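May 13, 2020

Shot chart notebook, entry 13

Picked the Pukent model back up after two weeks on other things. Leaving notes so whoever opens the repo next can see what changed.

Question for this round: when a team loses its second scorer, where do the shots go? The old version spread them across the remaining four starters in proportion to usage. That gave the lead guard too few attempts late in the clock and gave the center far too many. Coaches on the Lindstead staff said so back in October and they were right.

Data

Using the Lindstead season file, 101 games including preseason and the summer schedule. Dropped any game where the lineup sheet didn't match the play log. The Castellanos tournament games stay out for now. Their clock column is in whole seconds and ours is in tenths, and I don't want to round ours down to fit.

Possessions with fewer than 300 matching lineup minutes behind them get pulled toward the league average. I tried lower cutoffs and the bench units went all over the place. One backup forward came out as the best corner shooter in the league on a handful of makes.

What I ran

Split every possession by shot clock: early, middle, last seven seconds. Fit each part separately, then compared against the single fit. The late-clock part is where nearly all the difference sits. With the second scorer off the floor, the lead guard takes the bulk of the extra attempts, mostly pull-ups from the left side, and his percentage drops. Early offense hardly moves at all.

Free throws are still a problem. The log credits a shooting foul to the possession but not to the spot on the floor, so drives look worse than they are. I put in a flat correction by zone. It is crude and should be marked as such in any chart that goes out.

Ran it 3 times with different seeds. Zone totals agreed each time, the individual numbers for bench players less so. Don't quote bench players from this version.
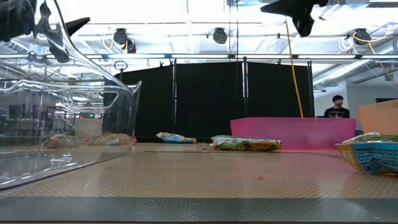

Problems

The Plendelell export still writes overtime as a fifth quarter with the clock starting at 12:00. Fixed by hand in the load script, line is commented. If they change the export this will break without any warning, so check overtime minutes first when totals look off.

Left and right corners were swapped in the second half of home games. The teams change ends and the script only flipped the coordinates on the road. Every home chart made before today has this error. The percentages by distance are fine, the side of the floor is wrong.

Next

Redo the home charts and replace the old ones in the shared folder.
Add the on/off table for assists. Right now a pass that leads to a missed shot counts for nothing.
Ask Castellanos if they kept the raw clock.
Look at back-to-backs. The drop in late-clock shooting could be tired legs as much as the missing scorer, and the current fit can't tell those apart.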